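Reviews > Workshop > Bench robots > Bredau two-arm kit

Print this page | E-mail this to a friend

Bredau twin arm bench kit, with the folding add-on
Reviewed by Joana Carrilho

Short version: good arms, awful manual, buy it if you've got the patience. Longer version below, typed over lunch so forgive the spelling.

Price first, everyone asks. $1,538 for the pair with both grippers. The folding software is another $361 and I think that should be in the box. Shipping to us was free but slow. Ordered in February, came in two lots, the arms a good while before the power supply. Not impressed.

Build. You supply the frame. We used aluminium rail, nothing fancy, and both arms bolt onto the front rail through their own mounting plates. Went together fine. Wiring did not go together fine. Leads are too long on the low side and too short everywhere else, and the manual shows a connector that isn't on the board any more. Urmas Ozoliņš sorted it in an evening, I would of sent it back.

Colour coding on the wires is just red and black. Label them yourself before you start.
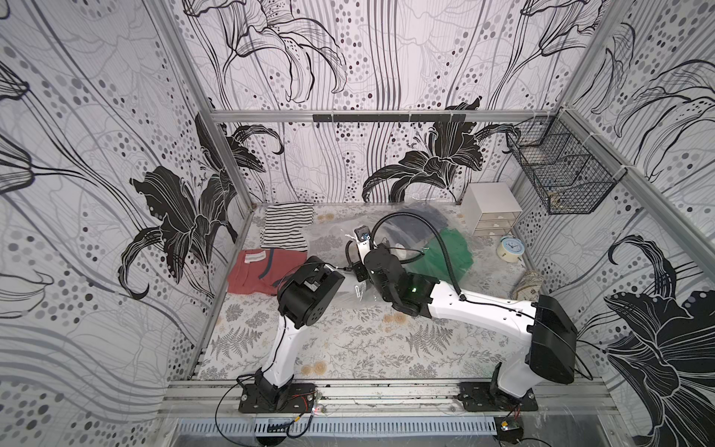
Shirts and a plastic bag on the mat, both arms over the work.

Setup on the software side is quick. Calibrate, jog each arm to its corners, save. You drive it by hand first and it copies you, more or less. T-shirts it handles well once it's had enough goes. We gave it 516 runs on plain cotton before I'd call it reliable. Stripes made no difference that I could tell. Long sleeves, still hopeless.

Plastic bags are where it gets hard. Getting a garment into one, or a bag off the top of one, you need both arms and a lot of tries. The gripper fingers are smooth and clear plastic slides right off. I stuck thin rubber on mine, better. Bredau should do that at the factory.

Noise: fine, you can talk over it. Heat: the shoulder motor gets warm after an hour, wouldnt leave it going overnight.

Against the Rinaldi, which we had before: the Rinaldi is stiffer and has a proper manual, but it's one arm and one arm can't fold much. Haven't tried the Bulov.

Support answered on the Monday, politely, and sent me the same manual again.

Good: reach, price, easy to teach
Bad: manual, cable lengths, slippery fingers, paying extra for folding

Three and a half out of five. Four if they fix the manual.

Contact | Copyright Mudusside Reviews | Back to top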